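Folding for People Who Think They Can't: my notes for the Gimovwood talk

OK, so start with the hands-up question. Who made a paper plane as a kid? Keep my own hand up. Then tell them that's folding, they've already done it, we can all relax.

Tell the Plarness story next (short version!). I'd promised 148 folded flowers for a friend's party and by the third evening I was sick of the sight of tissue and tape. What saved me was going back to one plain sheet and one good crease at a time.

Hand out the pink paper now and let them chat while it goes round. Don't talk over the rustling, I did that last November and lost the whole back row.

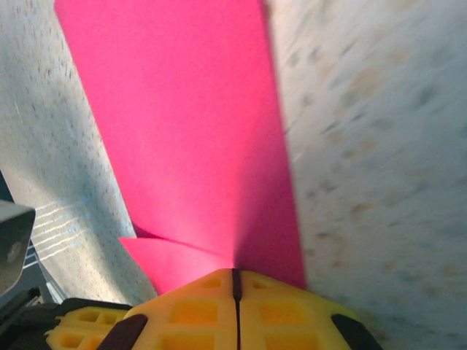 First fold is corner over, make a triangle, and stop there. Don't press yet. Line up the edges, hold them with one hand, and only then run a fingernail along the crease from the middle out. I always say this twice, and I always see somebody squash it flat anyway (usually me, at home, with the radio on).

Pause for water. Ask who wants to start over and hand out spares. I'm packing 100 extra sheets, so please, be generous with them!

Last bit: work on a hard surface. I love a kitchen counter. Cushions and knees are hopeless, and the tablecloth has to go too.

Thank Benedikt Aigner for the room, then questions.

Comments (3)

Ranjbar: Loved this one. My triangle is on the fridge.

foldy_jo: Does it work with gift wrap or is that too thin?

Zindard: Could you post the flower steps too please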